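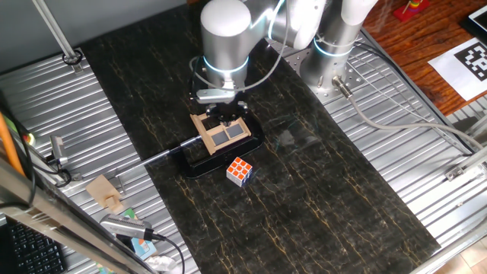 **Baked ziti for potluck - boil the pasta first or not??**

**ladle_and_run** - 07/05/2026

ok quick one, have to leave for work in a bit. Doing baked ziti for the Vurisham block potluck. My aunt's recipe card says boil the pasta till "almost done" then bake. Neighbor swears she puts it in dry with extra sauce and its fine. Which is it. 9x13 pan, jar sauce, ricotta, mozzarella, sausage. Nothing fancy

---

**crustyheel**

Boil it. Pull it 2 minutes before the box says. Drain, don't rinse. Done.

---

**Mamo528**

Dry works. I've done it dry for years. Jar of sauce plus a jar of water, stir, foil on TIGHT, an hour at 375. Foil off, cheese on, another 15. One less pot to wash

---

**crustyheel**

> Dry works

dry works if you like half the noodles crunchy and the corners like glue. had it at a church supper once and was picking it out of my teeth

---

**Mamo528**

then the foil was loose. or they skipped the water. You can't skip the water

---

**pantry_moth**

Both fine imo. Bigger problem is jar sauce + ricotta + baking = dry ziti no matter what. Use more sauce than looks right. It should look soupy going in. And mix an egg in the ricotta or it goes grainy

---

**ladle_and_run**

Egg in ricotta, ok hadn't heard that. Whole egg? For a 15 oz tub

---

**pantry_moth**

Yep one whole egg, salt, pepper, handful of parm. Some people do nutmeg. I don't

---

**skillet221**

No egg. Egg makes it set up like a custard and then it's lasagna filling. Loosen the ricotta with a splash of pasta water and dollop it, don't stir it through. You want pockets

Which is another point for boiling btw - no pasta water if you bake it dry

---

**pantry_moth**

Pockets are nice but at a potluck it sits out and gets scooped by 30 people with the wrong spoon. Egg holds it together. Agree to disagree

---

**crustyheel**

agree on pockets, agree on no egg. brown the sausage hard and drain it or you get an orange puddle on top

---

**ladle_and_run**

What about making it the night before? Kitchen is going to be a mess tomorrow, I'm also on the hook for a sheet cake

---

**Mamo528**

Night before = do NOT do the dry method. I'll give crustyheel that one. Noodles sit in sauce all night and drink it, then you bake and it's mush on the outside and weird in the middle

---

**skillet221**

Boil them even shorter if its sitting overnight, like 4 min short. Toss with sauce while hot, cool it all the way, cover, fridge. Save a cup of sauce to pour on before it goes in. Cold pan needs longer too, I go 50 min covered, then 10 or 15 uncovered

And take it out while the oven heats if the dish is glass. Cold glass in a hot oven, no thanks

---

**tinfoil_tess**

which cheese are you using. the bagged stuff has starch on it and doesnt melt as nice. I get the Cimiddale low moisture block and grate it, 5 minutes of work. Big difference

---

**Mamo528**

bagged is fine for a potluck come on

---

**tinfoil_tess**

I said doesn't melt as NICE. didn't say inedible lol

---

**ladle_and_run**

I have bagged. It's what I have. Moving on

Last thing - how do I keep it warm, walk is short but then it sits till everybody shows up. No outlet at the tables

---

**pantry_moth**

Foil, two bath towels, in a cooler with no ice. Stays hot a good while. Don't leave it out more than a couple hours once it's served

---

**crustyheel**

cooler trick is good. did it last August with pulled pork for the Skekholm reunion, still steaming when we opened it

---

**ladle_and_run**

ok going with: boil 4 short, tonight, extra sauce, no egg, dollops. Sorry pantry_moth. Bagged cheese goes on when the foil comes off. Will report back if I rememeber

---

**pantry_moth**

No offense taken. Do the parm at least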